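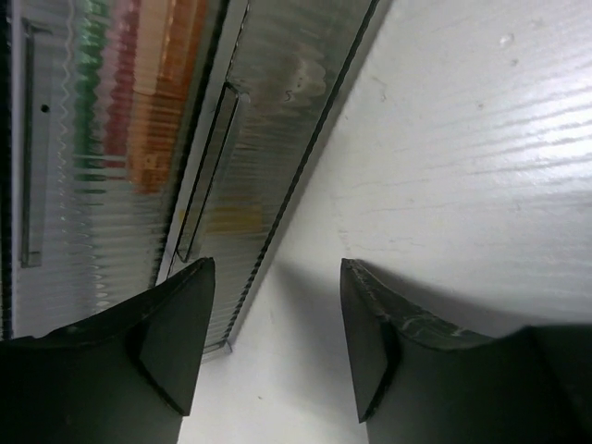 Chains and clasps – repairs by mail
Bhavana Rajan, Ritby
Iyengar Room, Wednesday, April 3, 2024

START. Say hi, say who I am. Ritby, silver and gold-fill necklaces, online only. Murali at the bench, me on everything else. Murali Alva is in the second row, wave at him. Bench questions go to him at the end, he's said ok.

Talk is repairs. Not new sales, not photos, not ads. If they came for the ads talk that's next door.

Why we looked at this: last September I pulled every repair ticket we had. 666 tickets. Read them all, took me most of two weekends. Wanted to know what breaks. What I'd have guessed – chains snapping in the middle. Wrong, mostly it's the ends.

Pause, ask the room: what comes back most? Let a few people shout. Somebody will say clasps. Good, agree, but go on to the ring the clasp hangs from.

THE JUMP RING
Small open ring between chain and clasp. If it isn't soldered it pulls open. Snag on a sweater, a kid grabs it, a scarf. Chain falls off, customer says "the clasp broke." Clasp is fine. Read the ticket out loud:

"Clasp came off in the car, found the clasp, can't find the pendant."

That's a jump ring. And a lost pendant, so now it's a sad email as well as a repair.

What we changed. Every Hirusow necklace now has a soldered jump ring both ends. Costs us bench time. Murali hated it for a month and then got quick at it. The older ones in stock we did in batches in the evenings.

Heavier gauge also helps if you can't solder. Don't go thin just to match a thin chain. Customers do not notice the thicker ring. I was sure they'd notice, had the email reply drafted and everything.

CLASPS
Spring rings. The tiny ones. People with long nails hate them, people with short nails hate them, people with arthritis really can't use them at all. The little lever wears, spring goes weak, stays half open.

Lobster clasps better. Go up one size from what looks right on the table. Check the spring on every one before it goes on – open, close, tug. We found bad ones straight out of the bag from supplier, send those back, keep the bag lable.

Magnetic – mention, don't dwell. Nice for light pieces. Not for a heavy pendant. Also put a plain warning on the page about pacemakers and other medical implants, tell people to ask their doctor. Don't bury it in the FAQ.

Toggles – fine on a bracelet if the bar is long enough. Short bar slips out. Skip this if running late.

INTAKE
(this is the bit people write down, slow down here)

Old way: customer emails, we say sure mail it in, padded envelope shows up with a necklace and no name. Had a coffee mug on the shelf full of mystery chains at one point. Do not say how long.

New way. Customer fills in a form first. We use Grakance for the form and the label, anything would do, a spreadsheet would do. Form asks: order name, what happened in their own words, one photo of the break, one of the whole piece laid out flat. Then they get the label.

When it arrives –
open it over a tray, not over the floor
photo before touching anything
weigh it
ticket number goes on the bag AND in the form
bag stays with the piece until it goes back in the mail

The weight thing. Somebody will ask. We had a customer certain the chain came back shorter. It hadn't, but I had nothing to show her. Now I have a weight going in and a weight going out, and it's on her slip.

Keep waiting and finished apart. Physically apart. Different furniture if you can. One shelf with a sticky note in the middle is asking for it, I know from expereince.

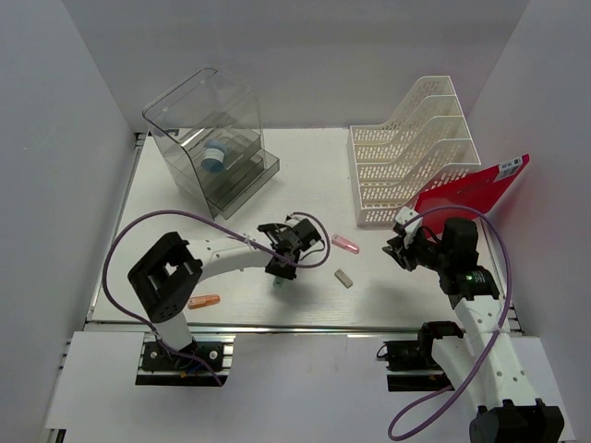

Clear organizer at the back left, white file organizer at the back right.

Paper slips filed by ticket, not by last name. Last names change, people order for their mother, gift orders have two names on them. Ticket number never changes.

CLEANING BEFORE REPAIR
Murali wants me to say this properly. Clean first, then look. Dirt hides cracks in links. Lotion and hair build up right by the clasp, which is where you need to see.

Warm water, drop of dish soap, soft brush. Rinse with the drain closed!! Pat dry, let it sit. No dips on anything with pearls or turquoise or opal. No ultrasonic on those either. If you don't know what the stone is, treat it like it's pearl.

Ask before polishing. Some people like it dark. We polished a piece bright that the customer's grandmother had worn for years and she was very nice about it and I still feel bad.

WHAT TO CHARGE
Our list, say it's ours, theirs will be different.

$9 for a jump ring or a clasp swap on anything we made. Covers the part, doesn't really cover the time. First year it's free.

Chain solder, quote after we see it. Never quote from the photo. I used to quote from the photo.

Other people's jewelry – we said yes for a while. Stopped. You don't know what the metal is, stamped silver isn't always silver, plated stuff goes ugly under the torch and then it's your fault. If you do take it, get it in writing that color may change.

Value. Anything the customer says is worth over $500, we ask for it insured both ways and signed for. Over $1,000 we tell them to find a jeweler near home and walk in. Some get annoyed. Fine. Check your own insurance policy for what's covered in the mail, read the actual wording, mine wasn't what I thought it was.

EMAILS
Four emails, short.
Got your form, here's the label.
It's arrived, photo attached.
Cost and when, reply OK to go ahead.
On its way back, tracking.

The second one is the one that matters. People mail off a thing they love and hear nothing and by day five they're writing to you in capitals. Photo of it on the tray, one line, done. Since we started sending that the "did you get it" emails are nearly gone.

Don't promise a date you got from the bench on a good day. Ask Murali, add a week. (He will laugh here.)

If it can't be fixed say so early. Offer the piece back as is, or credit for the metal, or a remake. Let them pick. Don't pick for them.

PACKING TO SEND BACK
Fasten the clasp before it goes in the bag. Chain in a straw or taped flat on card so it doesn't knot. Pendant wrapped separate from chain or it scratches. Old parts go back in a tiny bag – the broken ring, the old clasp. They're the customer's. People like seeing it too.

Small box not envelope. Sorting machines eat envelopes.

Put the care card in. Ours says last on, first off – perfume and hairspray first, necklace after. Take it off to sleep. Fasten it before you put it away.

QUESTIONS – these came in on the sign-up sheet, do these first then hands

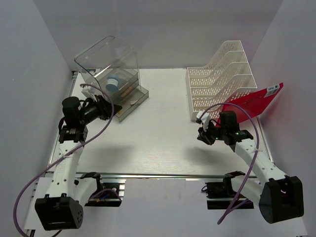
Should a broken link in the middle of a chain be soldered or just replaced with a jump ring?
Solder it if the chain is solid silver or gold and the links either side look healthy. A jump ring in the middle will hold but it shows, and on a fine chain it's usually the next thing to open up. If several links are worn thin, offer a new chain and keep the pendant.

Next one on the sheet, do we fix knots. Yes, free, for our own. Baby oil and two pins on a flat surface, take your time. Don't pull. Wash the oil off after.

Then – gold-fill, can you solder it. That's Murali's. Hand him the mic. Short version if he's stepped out: you can, low heat, but the solder line can show and you can burn through the gold layer, so we usually swap the part.

Someone wants our form. Say I'll email it, paper's going round for addresses. Bring a pen this time.

If there's time left, the mug story. If not, stop here, room's needed after us, chairs back against the wall.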